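How to Get Baked-On Grease Off an Oven Door

Posted 4/24/24 by Ntombi Zulu

If your oven door looks anything like mine did last month, you have probably stopped looking at it. I know I had! We have lived with our Prillar range for years now, and somewhere along the way the glass went from clear to amber to a brown I would rather not describe, and I was checking on my biscuits by opening the door and letting all the heat out. My sister came to stay, bent down to see how the lasagna was doing, and asked me very politely if the light was broken. It was not.

So I finally gave the thing a proper cleaning, and I want to share how I did it, because it took far less scrubbing than I had been dreading (and I had been dreading it since we moved in).

What you'll need:
Baking soda
Dish soap
White vinegar in a spray bottle
A plastic scraper, or an old gift card
Two or three soft cloths
An old towel for the floor

Start with a cold oven. Lay the towel under the open door, since there will be drips, and wipe out any loose crumbs first. They scratch the glass if you rub them around, and they also turn your paste into a kind of gravel.

Mix 300 grams of baking soda with a good squirt of dish soap and just enough warm water to make something like cake frosting. If it slides off the spoon it's too thin, so add a little more soda. Spread it all over the inside of the glass with your fingers or the back of a spoon, going a bit thicker on the worst spots, and keep it off the rubber seal around the edge.
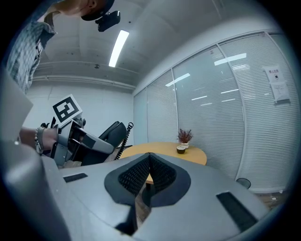
A checked shirt and a beaded bracelet.

Now leave it alone. I gave mine half an hour the first time and was disappointed, so I did it again and left it overnight, and oh my, what a difference. I spread it at 11 at night and went to bed. By breakfast the paste had dried and gone a nasty tan color, which I took as a very good sign.

Spray the whole door with vinegar and let it fizz for a minute or two. Then take your scraper, hold it nearly flat, and push the paste toward you in long strokes. Most of the grease will come up with it. Wipe with a damp cloth, rinse the cloth, and wipe again, and again, until you stop seeing white streaks. There is always one more streak. I found one at dinnertime.

For the stubborn dots in the corners, put a dab of fresh paste on a cloth and rub in little circles. I tried steel wool on my old Horon oven years ago and left a cloudy patch that never did come out, so please don't be tempted.

If you have grime between the two panes, check your manual before you go hunting for screws. Some doors come apart easily and some really don't want to.

These days I wipe the glass with a soapy cloth once a week after the oven cools, and I put a sheet pan under anything with cheese on it. I plan to do the full overnight paste again in May, before we have the family over. The racks are next on my list, and they'll be going in the bathtub with the leftover soda.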